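Colline Hand-Held Gripper Pair
Research equipment from Ninley
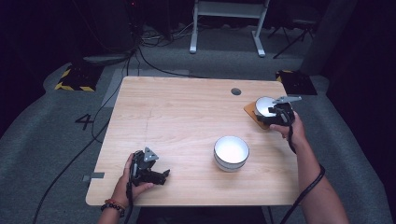

How many demonstrations does a new task need?
Most tabletop tasks are trained on 100 demonstrations, recorded by one operator in short sessions.

The Colline pair records two-handed work for imitation learning. In the Bollevier study, a policy trained on Colline recordings completed 96 of 100 bowl-placing trials - the full method is given in the study report. Each gripper connects by cable.

Supplied with the pair: two cables, calibration card, printed manual.
Rated life of jaw fingers: 3000 recordings
Warm-up before first use: 20 minutes

Orders from research groups are handled by the Pennington office.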